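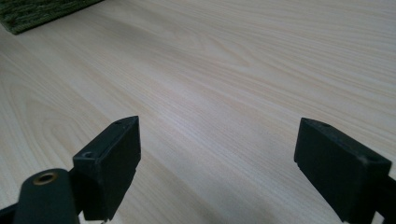
Thư Phùng
Purchasing and Application Support, Putley

Rosirero Hand-Held Gripper: Buying and Planning Notes
Updated Feb 17, 2023

Putley sells the Rosirero as a hand-held gripper for teams that want to record manual work before they spend money on a robot arm. The gripper has two fingers with black block pads, and the operator carries it to the place where the work is done. I answer most of the purchase questions for this product, and I wrote this page so that a buyer can prepare a budget without sending me five emails first. You are still welcome to send them.

Price and what is in it

Base unit: $800
Second pad set with screws: $110
Planning bundle (carry case, charging dock, spare trigger, one recalibration): $422

The base unit comes with one pad set already mounted, the cable, a hex key and the printed setup sheet. It does not come with a computer. The recording software is in the price and has no yearly fee at the moment. If this changes, customers who bought before the change keep what they have, and this is written in the sales terms.

Shipping and tax are not in the prices above. Please ask for a written quote before you fill in your internal request, especially if your finance office closes the order at the exact amount. Two customers last year had to repeat the whole approval for the sake of a small shipping charge, and it was not a pleasant thing for anybody.

Who should buy it, and who should wait

The Rosirero is a good choice if your task is done with a pinch between two flat surfaces. Sorting small parts, placing lids, folding cloth, moving cups from one place to another, all this is fine. If your workers use the fingertips separately, for example to thread a wire or to turn a very small screw, then I would wait. We had requests for a three-finger version, and I do not have a date for it, so please do not plan a project on it.

It is also too early to buy if you have not yet chosen the task. I know this sounds strange on a sales page. But a gripper which stays in the cupboard for half a year uses up its warranty there, and the warranty begins on the day of delivery.

How many units

Buyers ask this question most often, and many of them order too many. One unit for each person who records at the same time is enough, plus one spare if your recording days are fixed and cannot move. Operators can share a unit between shifts. The grip is the same for the left and the right hand.

A typical first order is 4 units. With this number, three people can work and one unit is free when a pad must be changed or a battery is charging. If you are only two people, buy two units and put the difference into pads. You can add units later at the same price. We do not give a discount for quantity below the level where a reseller contract starts, so there is no advantage in ordering early.

Pads

The pads are the part which wears, and therefore the part you should have in your yearly budget. They are rectangular blocks with a flat inner face, held by screws through the pad. Our pads are made for us by Mészáros, and the same supplier makes the pads for the robot side, so the two faces match. Please buy the pads for the hand-held unit and for the robot from the same batch if you can. The batch number is printed on the bag. Write it down, as we do not print it on the pad itself.

Scuffs and dust on the edges are normal in a unit that is in use, and they are not a reason to change the pad. Change it when the inner face is no longer flat, or when the object slides in the grip although the operator closes the fingers completely. Heavy users tell me that one set lasts roughly a season. If you work with rough or sharp parts, expect less.

Do not clean the pads with solvent. A cloth with a little water is enough, and then let them dry before the next recording.

The work surface

It is easy to forget the table in the budget. The camera sees the table all the time, and a table with strong reflections gives you trouble under ceiling lights. A matte or nearly matte top works well. A light wood grain is also good, as the dark fingers stand out against it and the pattern gives the tracking software something to hold on to. Pure white tops without any pattern are the ones that cause the most support calls. If you already own such a table, you do not have to replace it. Put a printed cloth or a mat with some texture on it and test again.

Plan also the space around the table. The operator needs to reach the far side with a straight wrist, and chairs should be out of the way.

Things outside our invoice

Please reserve money for these, even if they are not bought from us:

A computer with enough disk space. Recordings are large, and people always keep more of them than they planned.

Somebody's hours to check the recordings. In small teams this is often the operator, who is then tired and does not check well. I recommend that another person does it.

A backup drive, kept in another room.

The robot arm, if you do not have one yet. We do not sell arms. Our mounting plate fits the common flange pattern, and I can send the drawing before you order so your engineer can compare it.

When to order

Units are sent from our warehouse in Wollport. Orders which reach us before the end of this month are planned for delivery in March. After that the waiting time depends on the brackets, and they come from outside. I put the current waiting time on every quote and I correct it when I receive news.

If your budget year ends soon and you have to spend the money inside it, we can send the invoice first and deliver later. Ask for this in the first message. It is difficult for me to change the date of an invoice after it is made, and in some cases I am not allowed to.

Borrowing a unit first

We lend a unit for two weeks against a deposit equal to the base price. If you buy, the deposit becomes the payment and you keep the unit you already have. If you send it back complete, you receive the deposit back less the shipping. A missing hex key is not a problem. A missing battery is charged.

Repair and warranty

The warranty is one year on the grip, the trigger and the electronics. Pads and screws are not included. If the fingers no longer open evenly on both sides, stop using the unit and write to us. Please do not loosen the base of the finger to correct it yourself, as the calibration is lost and the unit must come back to us anyway. Changing the pads does not touch the calibration if you use only the pad screws.

For recalibration, count one week without the unit. Customers with the planning bundle have the first one paid already and have to pay only the shipping to us.

What to write when you ask for a quote

The task in two or three sentences, the number of people recording at the same time, the robot arm if you have one, the delivery address, and the latest date on which the invoice must arrive. A photo of the table and the objects helps me a lot. I normally answer on the next working day, and if I am away my colleague in Wollport answers from the same address.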